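13/07/2025
By the Stillville features desk

Ruairí Ó Briain was already talking when I got to the gate. He had a bean pod split open in one hand and he wanted me to see the color before the sun dried it out. "Look at that purple," he said. "You eat them green in July and you'd never know that was in there. You have to leave them alone until they look dead."

He has been saving vegetable seed on the same strip of ground in Stillville for 17 years, and for most of that time he did it on his own, in envelopes, in a shoebox. Now there's a regular swap in the hall at Pratstead, and people drive over the hills for it with jars and paper bags on the passenger seat. I went last winter and came home with more squash seed than I have garden. I had a wonderful day.

The bean in his hand is called Cardoso, after the family who grew it on the next road over and gave him his first handful. It climbs, it shrugs off a cold spring, and it tastes (he made me eat one raw, right off the pole) like a very sweet pea with some pepper at the end. He grows 20 poles of it and eats from all but four. Those four get a strip of red yarn at the top, and anyone who picks from them hears about it.

"My sister picked from the red ones once," he told me. "She was making dinner for us, so I couldn't say much. But I did say something."

What he looks for in a seed plant surprised me. I had assumed the biggest pods, and he shook his head before I'd finished the question. "Big is fine. I want the plant that was healthy the whole way through. If it sulked in June I don't care how it looks in August, it's going in the pot." He keeps notes on this in pencil, on the backs of old calendar pages, and he can tell you which summer had the bad slugs without looking it up.

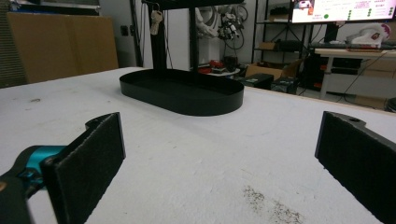
Tomatoes take up more of his time than beans do, mostly on account of the goo. Each seed sits in a little jacket of jelly, and he gets rid of it the old way, by squeezing the insides into a jar with a splash of water and letting it go sour for a few days. "It smells terrible and there's a skin on it and you think you've wrecked the whole batch," he said, very happily. "Then you pour it off and there they are at the bottom, clean as anything." After that he rinses them in a sieve and spreads them on a plate. He used paper towels for years and spent every spring picking fuzz off his seeds.

I asked about squash and he put his face in his hands. Squash will cross with any close relative the bees have been visiting, and one year he handed out seed that grew into something between a pumpkin and a doorstop. People still bring it up at the swap. These days he tapes the flowers shut the evening before they open, goes out early with his coffee, pollinates them by hand and tapes them up again. It's a lot of bother for a zucchini, and he loves it.

The one he's proudest of is a lettuce named Skekarero. He didn't name it and can't find out who did. It came to him in a folded scrap of newspaper with the word written across it in ballpoint, from a woman at Pratstead who had gotten it from somebody else. It's a loose, frilly, bronze thing that goes nine weeks before it even thinks about bolting, and when it does bolt it grows as high as his chest and covers itself in fluff like a dandelion. He shakes the heads into a bag every couple of days. A single plant gives him more seed than the whole street could use.

"That's the part I can't get over," he said. "You start with a pinch and the plant gives you back a cupful. Every year I think, well, that's ridiculous, and I go around knocking on doors again."

I asked what a beginner should start with and he said beans, then peas, then lettuce, and to stay away from carrots until you've had a couple of good years. Let the pods rattle. Write the name down the same day, even if you're sure you'll remember it, and keep the packets somewhere cool and dry. His are in the hall closet, behind the coats.

Before I left he filled a coffee filter with Cardoso beans, folded the top over twice and wrote the name on it for me. They're on my windowsill now, and I've been out measuring the fence.

Recent items
Pratstead hall: dates for the winter swap
Readers' letters: your worst squash
When to stop watering onions
A bean supper in Stillville
Making compost in a small yard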